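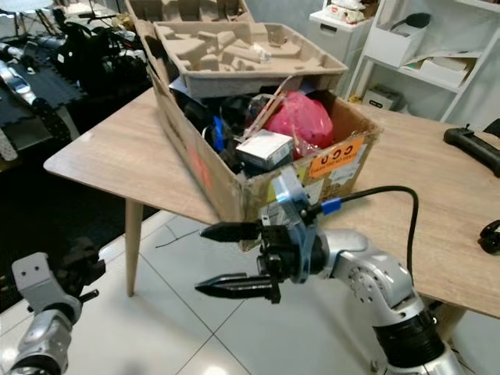 According to one of the owners, the old house was never too small, it was only facing the wrong way. She repeated this at the first meeting in Rostden, and the architects at Panicker took it as their starting point.

The brick cottage stands on a sloping corner lot of 292 square metres. Its kitchen looked at the neighbour's garage, while the garden to the north had no window at all. Panicker kept the two front rooms and put a narrow addition behind them, 18 metres long, with a courtyard between old and new.

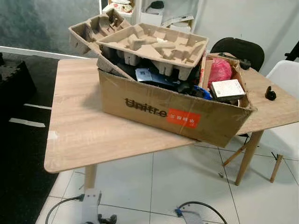 An open cardboard box on the table, with moulded trays.

Over 2,000 bricks were saved from the rear wall and laid again as paving. The timber screens came from Derkex, in a grey colour which the owners chose after one winter of doubt. Council approval was given in February, on the second application.

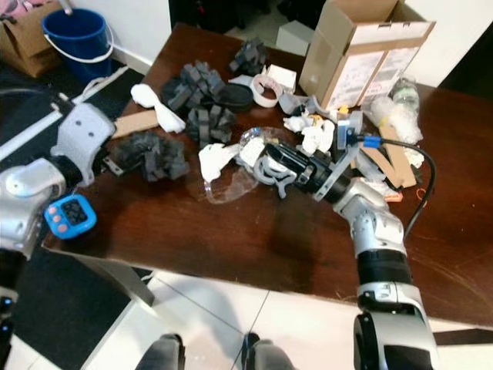
The courtyard is also what makes the long corridor pleasant to walk. Morning light reaches the bedrooms through it, and in the evening the doors stay open until the mosquitoes arrive.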